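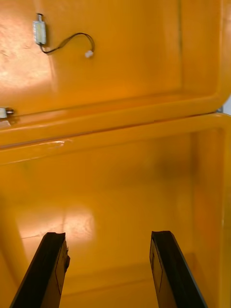 Povberg Open Day - Frequently Asked Questions

Updated again. Same questions keep coming in so please read before emailing.

When is it?
Saturday. Doors 10 am, last group goes in at 3:30 pm. We close up at 4:30.

Where do I go?
Harries building, side entrance off the parking lot. Not the main lobby, it's locked on weekends. Look for the paper signs. If you end up at the loading dock you went too far.

Do I need a ticket?
Yes. Free, but we have 200 for the day and they go in groups of 40. Your ticket has a group time on it. Missed it? Ask at the desk, Nerea Barroso has the list and will squeeze you in if there's room. No promises.

What will I see?
Small-parts handling, mainly. Two arms at a table, picking parts and moving them between bins and a tray. Solenoids, short wires with plugs on, a circuit board. Little stuff. If you're hoping for big welding arms that's Jondlow, different site, different month.

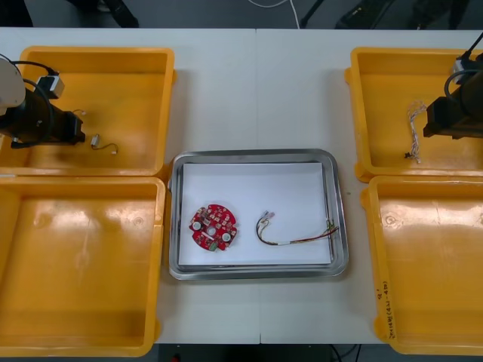

Table with both arms reaching into the bins, steel tray in the middle.

How long does each demo last?
Twenty minutes, then questions. Dirceu Paiva runs the morning ones, Efa Foulkes takes over after lunch. Same demo, so no need to see both. Some people do.

Is it live or a recording?
Live. Which means it will miss sometimes. Dropped parts are part of the day, we just put them back and go again. Please don't reach in to help!

How close can we get?
Up to the yellow tape on the floor. Kids in front, tall people in back. The view from each gripper goes up on the wall screen so you won't miss much from the back row.

Why solenoids?
We get asked this every year. Metal body, a plunger sticking out one end, a floppy lead out of the other with a plug on it. Rigid part and a soft part in one item. Good test of a gripper, and the leads never lie the same way twice.
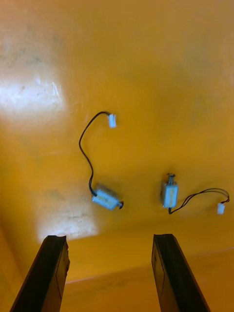 Two solenoids, leads and white plugs loose. Gripper fingers open.

Can my kid drive an arm?
Ages 8 and up, yes, on the practice rig in the back room, not on the demo table. Sign up when you arrive. Line gets long by noon. Turns are three minutes and Meinir Morris has a timer and isn't afraid to use it.

Can I bring my own part to try?
Small, clean, nothing sharp, nothing with a battery in it. Hand it over at the desk with your name on. We try a few at the end of each session, wont get to all of them. Anything not collected by closing goes in a box at reception.

Will someone explain the camera pictures? Last year I couldn't tell what I was looking at.
Fair. We've added a ten minute talk on reading the wrist view, 11:15 and 2:15, Delyth Cadwaladr giving it.

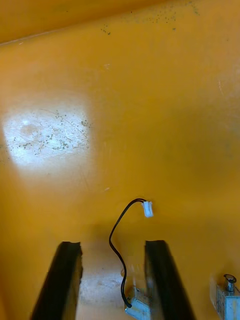 Delyth's talk starts with lighting, the thing that gives us the most trouble. Shiny plastic and overhead lamps, basically. She'll go through what to ignore (the big pale glare patch on the left, the little dark specks and the fine scratches) and then what to look for: the thin black cable looping up over the finger tips, and the small white plug on the end of it. Once you've found the plug the rest is easier. Bring questions, she likes them.

Can I take photos?
Yes. No flash, no tripods in the demo room. Video fine for home use. Press or anyone filming for work, email us first.

Is it noisy?
Not very. Some motor whine. The compressor in the next room kicks in now and then. Ear defenders at the desk, kid sizes too. First group of the day is kept quieter, lights down in the hallway, so book that one if it suits.

Wheelchair access?
Step free from the lot all the way through. The demo room has a space kept at the front left. Tell the desk and they'll walk you in ahead of your group.

Parking?
Free in the Harries lot. Full by 11 most years. Overflow is on Flustitz Road, 300 yards up, there's a sidewalk the whole way.

Food?
Coffee cart outside until 2. No food or drinks in the demo room, water included. There's a shelf by the door for bottles.

Can a school book its own visit?
Not on the open day. Weekday visits start up again in October, ask for Meinir. Tell us the age group and how many adults are comming.

I have a ticket and can't come.
Please cancel it with the link in your confirmation so someone else gets the spot. There's a wait list.

Something not covered?
Email the open day address on your ticket. Nerea checks it mornings and evenings this week, and not at all once doors open.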